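How to Get Your Towels Soft and Fluffy Again

I love a good towel, and I'll admit I gave up on mine far too early. They came out of the wash stiff as cardboard, and I was ready to buy a whole new set! Then I tried this routine in July and they were so much nicer that I've stuck with it ever since.

What you need

2 cups of white vinegar
Half a cup of baking soda
Your usual detergent (you'll skip it at first)

Step 1. Wash without detergent

Put the towels in on their own, with plenty of room to move. Pour the vinegar into the drum, skip the softener and run a hot cycle. Check the care label first — some dyed cotton prefers warm.

Step 2. Wash again with baking soda

Leave the towels in, sprinkle the baking soda over them and run a second hot cycle. Never mix it with the vinegar, the two just cancel each other out.
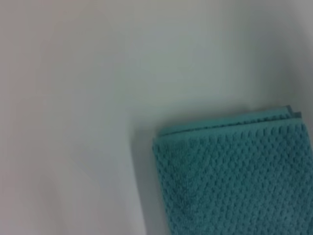
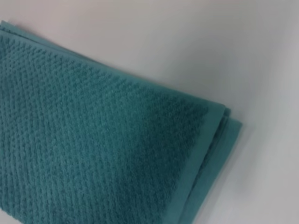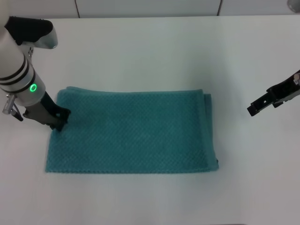
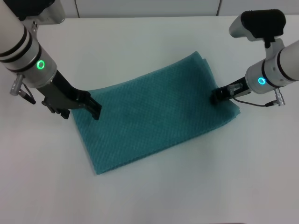

Teal towel, folded.

Step 3. Shake, then dry

Give each towel 3 hard snaps before it goes in the dryer. This lifts the loops, and it's oddly fun! Medium heat is plenty. If you line dry, snap them again when you take them down.

Keeping them that way

Use half the detergent you think you need, and save the vinegar wash for when they start to feel stiff. Fold them only when they're fully dry — even a slightly damp hem can make a whole shelf smell musty.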